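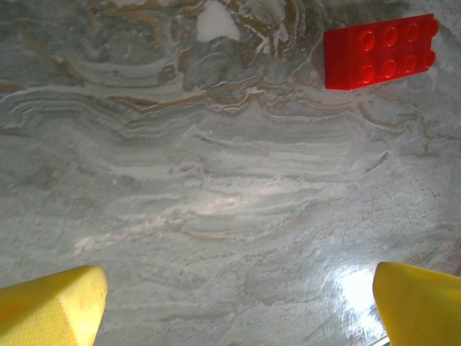

Week 8: Marble, and why it looks like that

Right, stones again! Last week I rushed the end, so let me start with heat. Marble begins life as limestone, mostly old shell and mud from a sea floor. Bury it deep enough, squeeze it, warm it up, and the grains of calcite grow into each other (the word for this is recrystallising, and yes, please learn to spell it).

Pure marble is white. The veins come from whatever else was in the mud – clay, iron, a bit of sand. When the rock gets hot it can bend like cold toffee, so flat layers end up wavy or folded right over. Greenish tints often mean serpentine or chlorite.

A warning about shops. Plenty of "marble" on sale is limestone that takes a good polish, and I fell for this myself when I did my kitchen. A drop of weak acid fizzes on both, so that test won't save you. Use a hand lens and look for interlocking crystals.

For next time, read chapter 12 of Cuypers, up to the bit on slate. Triin Grigaitė has the box of samples if you missed the practical – please put them back in order.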